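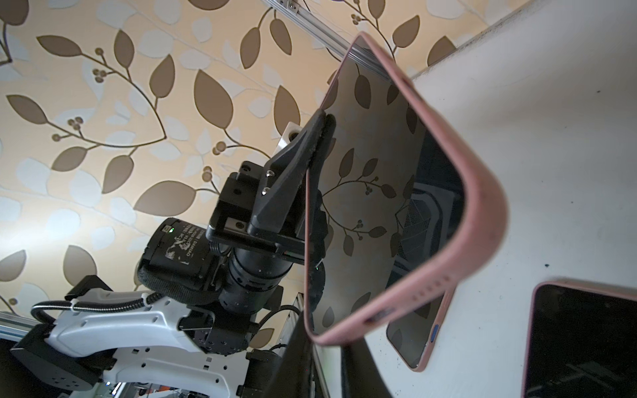

Flollelov is a set of teleoperated pick-and-place episodes for training a grasping policy on flat, glossy consumer objects. Collection began in November on the Soltetti bench and runs in two blocks a day, with Awuor Athumani operating and Tamsin Begay reviewing. Phones were chosen as the first object class for their thin edges and their screens, which return whatever surrounds the bench. With the phone held on a steep diagonal, the glass carries the leaves and berries of the wallpaper almost as clearly as the wall does, and a policy trained on too few of these views tends to treat the reflection as background. The page collects notes on the wrist view, the object set and the episode format.

Wrist view

The wrist camera is the primary input. It sees the finger, the pad and the upper part of the held object for most of an episode, and loses the far corner of the object at high roll angles. No crop is applied before storage. The bracket and motor stay in view and are left unmasked, as earlier runs with a mask over the static hardware gave worse placement near the end of the lift.

Grasp

Operators close on the long edge of the case and hold for 2 seconds before the transfer. The textured pad is pressed against the rim of the case, clear of the glass where the approach allows it. Pad contact on the screen is logged as a valid grasp with a flag. Slips are kept. An episode is discarded only if the object leaves the work surface or the operator releases the leader arm before the end tone.

Objects

The phones are in pink cases with dark screens, and more than one may be on the white surface during a pick. Neighbors of the same color are intentional: the policy has to separate the target edge from a similar edge lying just behind it. Position and heading are changed by hand between episodes. The surface is not cleaned between episodes, and dust specks are part of the data.

Session format

One session is 75 episodes. Awuor's target for the phone class is 400 accepted episodes before the first training run. Each episode is stored with joint positions, gripper opening, the wrist stream and a one-line text instruction. Instructions name the object and the destination and leave out color, except in the Pollock subset, where color is always stated.

Review

Tamsin checks each session the following morning in Urance, the in-house viewer, at double speed. The last review pass rejected 46 episodes, most of them for a late start marker. These have been re-trimmed where the approach was complete and will be returned to the pool under new episode numbers. Requests for the split files go to Tamsin; hardware questions go to Awuor.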